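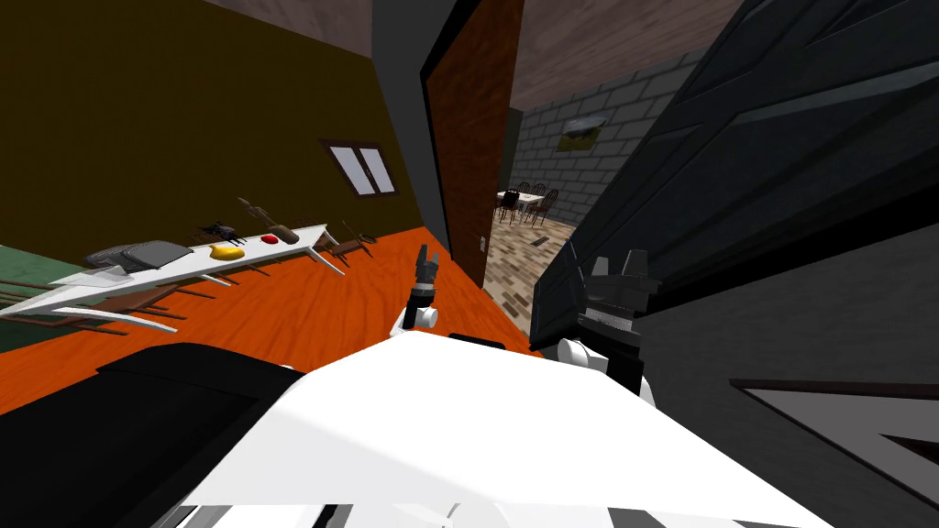 헴홀름(Hemholm) 옛 전차길 따라 걷기 드디어 다녀왔어요! 세스트게이트(Sestgate) 종점 자리에서 출발해서 파체코(Pacheco) 언덕 밑 터널 입구까지, 중간에 점심 먹은 시간까지 치면 반나절 좀 넘게 걸렸네요. 여기 게시판에서 몇 년 전 글 보고 계속 벼르기만 했는데 이번에 출장 끝나고 하루가 비어서 질렀습니다. 가이드는 이르판 발로치(Irfan Baloch) 씨였고 영어로 진행하는데 말이 엄청 빨라요. 대신 물어보면 몇 번이고 다시 설명해 주십니다. 저는 원래 선로보다 전차길 옆 공동주택들이 더 궁금했거든요. 문을 활짝 열어 놓은 집 앞을 지날 때마다 눈이 자꾸 안으로 가서 혼났어요 ㅎㅎ 열린 문 옆에 저렇게 키 크고 짙은 회색인 장이 떡 서 있으면 저는 무조건 어릴 때 살던 아파트가 생각나요. 방은 좁은데 장은 또 왜 그렇게 큰 걸 사셨는지. 아무튼 그런 생각 하면서 걷다 보니 설명 절반은 놓친 것 같고요, 그래서 이것저것 여쭤보려고 글 씁니다.

골목세시 | 도시 산책 게시판 | 6월 18일

제일 궁금한 건 종점 위치예요. 발로치 씨는 지금 빵집 있는 모퉁이가 세스트게이트 종점이었다고 하시는데, 제가 가져간 옛날 안내책에는 거기서 북쪽으로 약 300미터 더 올라간 광장에 종점 표시가 있거든요. 현장에서 책을 보여 드렸더니 웃으면서 "그 책은 다들 들고 오더라" 하시고는 그냥 넘어가셨어요. 누구 말이 맞나요?

그리고 슈톨베르크(Stolberg) 차고 건물, 안에 들어가 보신 분 계세요? 저희 때는 철문 앞에서 설명만 듣고 지나갔어요.

느린보행자
오 후기 반갑습니다. 저 재작년에 같은 코스 걸었는데 그때는 반대 방향이었어요. 파체코에서 시작해서 내려오는 쪽이요. 무릎 생각하면 그쪽이 낫습니다. 종점은 저도 빵집 모퉁이로 들었어요. 바닥에 선로가 살짝 드러난 데가 있는데 딱 그 앞에서 끊겨 있잖아요.

종이지도파
저는 광장설입니다. 선로가 모퉁이에서 끊겨 보이는 건 그 위쪽을 나중에 다시 포장해서 그런 거예요. 아스팔트 색만 봐도 거기서부터 다른데요. 옛 시가도 보면 광장에 회차용 고리가 그려져 있고, 전차가 고리 없이 어떻게 돌아 나옵니까? 골목세시 님 책이 맞아요.

느린보행자
양쪽에 운전대 있는 전차면 고리 없어도 되는데요;; 헴홀름 전차 사진 보면 앞뒤가 똑같이 생겼어요. 474호 사진 찾아보세요, 운전대가 양쪽에 다 있습니다.

종이지도파
474호는 후기형이고요. 초기 차량은 한쪽짜리가 섞여 있었어요. 후기형 사진 한 장으로 노선 전체를 얘기하시면 곤란합니다.

골목세시
앗 두 분 싸우지 마세요 ㅠㅠ 제가 괜한 걸 여쭤봤나... 그래도 재미있네요. 그럼 초기에는 광장까지 갔다가 나중에 모퉁이로 줄었을 수도 있는 건가요? 저는 포장 색은 전혀 못 봤어요. 그때 하필 빵 냄새가 너무 좋아서(진짜로) 줄 서 있었습니다. 양귀비씨 들어간 길쭉한 빵 드세요, 두 개 드세요.

언덕위노랑
줄어든 거 맞을 거예요. 저 거기서 일 년 살았는데 집주인 할머니가 "광장까지 타고 다녔는데 어느 해부터 걸어 올라가야 했다"고 하셨거든요. 무슨 해인지는 할머니도 말씀하실 때마다 달랐지만요. 장 보고 짐 들고 올라가는 게 그렇게 싫으셨대요.

차고는 평소에 안 열어요. 7월에 며칠 개방하는데 그때 맞춰 가셔야 해요. 예약은 필요 없었고 대신 아침 일찍 가세요. 좁아서 한 번에 많이 안 들여보내 줍니다.

종이지도파
할머니 말씀이면 제가 이긴 걸로 하겠습니다.

느린보행자
반만 이긴 거죠. 마지막 종점은 모퉁이니까요.

비오면안감
저는 살짝 다른 얘기인데, 이 코스 가이드 꼭 필요한가요? 저는 혼자 걸었는데 표지판도 있고 길도 거의 외길이라 어렵지 않았어요. 인터넷에서 다들 가이드, 가이드 하시는데 돈이 좀 아깝다는 생각이 들어서요. 차라리 그 돈으로 박물관 가고 저녁 맛있는 거 드시는 게...

골목세시
음 저는 가이드 쪽이요! 길 찾기만 보면 혼자 가도 충분한데, 발로치 씨가 중간에 공동주택 안뜰 하나를 보여 주셨어요. 아는 분이 사셔서 미리 말해 두셨더라고요. 저희 일행이 여섯 명뿐이라 가능했던 것 같고 인원이 많으면 안 들어간대요. 안뜰에 우물 자리가 있고, 전차 회사가 직원들 살라고 지은 집이라 현관 위에 차장 가방 모양 돌 장식이 붙어 있어요. 이건 길에서는 절대 안 보입니다. 저는 그것만으로도 본전 뽑은 기분이었어요.

계단실도 정말 좋았어요. 난간 손잡이가 반들반들해서 다들 한 번씩 쓰다듬고 내려왔네요. 제가 이런 오래 쓴 나무를 좋아해요. 집에서도 마루만 쳐다보고 앉아 있는 사람이라 ㅎㅎ 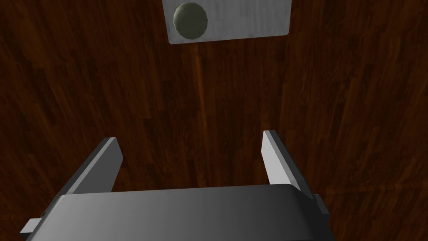 2층 층계참에서는 옛날 전차 시간표를 베껴 적은 종이를 꺼내서 보여 주셨는데, 첫차가 새벽이라 차고 옆에 사는 사람들은 알람이 필요 없었다고 하시더라고요. 종소리가 어찌나 컸던지 나중에는 주민들이 진정서를 냈대요. 그래서 슈톨베르크 앞 구간에서는 종을 못 울리게 했는데, 그랬더니 이번엔 지각하는 사람이 늘었다고 ㅋㅋ 이런 얘기는 표지판에 없잖아요. 믿거나 말거나지만 저는 믿기로 했습니다.

비오면안감
안뜰은 부럽네요... 저는 대문 앞에서 기웃거리다가 개가 짖어서 도망 나왔는데요. 그래도 종소리 얘기는 좀 지어낸 냄새가 납니다. 다른 도시 투어에서도 똑같은 얘기 들었어요. 거긴 종이 아니라 공장 사이렌이었고요.

언덕위노랑
진정서는 있었어요. 시립 도서관 향토실에 신문 스크랩이 있습니다. 지각이 늘었다는 부분은 저도 못 봤어요. 그건 발로치 씨 양념일 듯. 그분 양념 잘 치세요 ㅋㅋ

느린보행자
터널은 어떠셨어요? 저 갔을 때는 입구에 철망 쳐 놨던데 지금도 그런가요?

골목세시
네 아직 철망이에요. 안내판에 길이가 1,192미터라고 적혀 있는데 안쪽은 하나도 안 보이고 찬바람만 나오더라고요. 더운 날이었으면 거기 돗자리 깔았을 거예요. 옆에 벤치가 있어서 남은 빵 먹으면서 쉬었습니다. 언젠가 자전거길로 연다는 말이 있다는데 발로치 씨는 별로 기대 안 하시는 눈치였어요.

종이지도파
자전거길 얘기는 제가 처음 갔을 때도 있었습니다. 그때 저는 머리숱이 많았고요.

참고로 안내판 길이는 터널만이 아니라 양쪽 진입부 포함일 거예요. 옛 노선도에 적힌 터널은 그것보다 짧습니다. 집에 가서 찾아보고 다시 쓸게요.

느린보행자
또 시작이시네 ㅋㅋㅋ 찾으시면 광장 고리 나온 시가도도 같이 올려 주세요. 발행 연도 보이게요.

종이지도파
올립니다. 꼭 올립니다. 스캐너가 지금 동생 집에 있어서 주말 지나야 해요.

초보여행객22
안녕하세요 눈팅만 하다가 처음 댓글 달아요. 부모님 모시고 가려는데 경사가 심한가요? 어머니가 오래 걷는 걸 힘들어하셔서요. 빵집이랑 안뜰만 보고 와도 괜찮을까요?

언덕위노랑
세스트게이트에서 차고까지는 거의 평지예요. 힘든 건 차고 지나서 파체코 언덕 구간이니까 거기는 버스 타세요. 차고 바로 건너편에 정류장 있고 언덕 위 전망대 앞에 내려 줍니다. 벤치도 많아요. 돌바닥이라 바퀴 달린 가방은 비추합니다.

골목세시
어머님 모시고 가시면 오전 출발 추천드려요! 빵이 점심 전에 거의 다 나가더라고요. 안뜰은 그 집 사정에 따라 못 들어가는 날도 있다니까 예약할 때 발로치 씨한테 미리 물어보시고요. 천천히 걸어 달라고 하면 맞춰 주세요. 말은 천천히 안 해 주시지만요...

저는 차고 개방 때 또 갈 수 있나 달력 보는 중입니다. 혹시 같이 가실 분 계시면 쪽지 주세요. 광장파 모퉁이파 다 환영이에요.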